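Molden workshop builds its own hand-held grippers

01/04/2022

The shared workshop at Molden has a brick wall, one good table and more cable than anyone there wants to admit to. For the past two winters it has also been where a member has been putting together a pair of hand-held grippers, the kind you squeeze yourself while a computer keeps track of where they are. The plan is to teach a small arm at home to put things away.

"I started with the arm, and that was the wrong end to start at," the builder says. "I had a thing that could move and no good way of telling it what to do. I tried a joystick. It took me 20 minutes to pick up a sponge."

The hand-held version came from a drawing shared by a member of Flokstead, a hobby group the builder joined in February of last year. The first pair was too heavy at the front and the fingers flexed. The second pair is the one in use now. Each has a white cube on top with black-and-white marker patterns on it, and the software reads the patterns to work out where the hand is and which way it is turned.

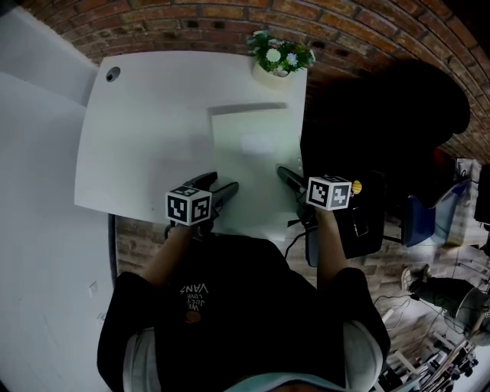

"You forget you're holding them after a while," the builder says. "Your wrists don't forget. I do short sessions and then I put them down and make coffee."

The running count of recorded moves stood at 2958 when we talked. Most are dull by design: pick up, carry, set down, let go. The builder throws out any batch where the tracking drops, and says the early batches were mostly thrown out. Light was part of the problem. A patch of glare on one side of a cube was enough to lose it.

The software is a free package called Finside, with a few changes. The motors in the arm are from Dinsa and were bought used. "They're noisy, but they hold their position," the builder says. "I paid 100 dollars for the lot, and one was dead in the box."

Cables have been the other headache. A cable that pulls at the wrist changes the way you move, and that ends up in the recording. The builder now leaves a long loop hanging and checks it before each run – a habit learned after dragging a gripper off a bench and cracking a finger.

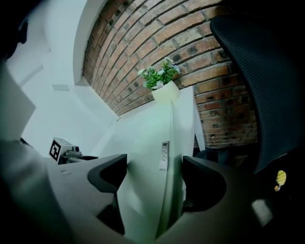
Would it be easier to buy a finished set?

"Easier, sure. But I'd have to send it away every time something broke, and something breaks every month. With these I know every screw. I can print a new finger overnight and be going again the next day."

The arm itself stays at home, bolted to a shelf in the garage. So far it can move a cup from one side of a tray to the other, as long as the cup is one it has been shown. Spoons are still a problem. The fingers close on the tray as often as on the handle, and the builder is trying a softer pad at the tips.

Other members have asked to borrow the pair, and the builder is fine with that – provided they write down what they changed. The next job is a lighter body for the left one.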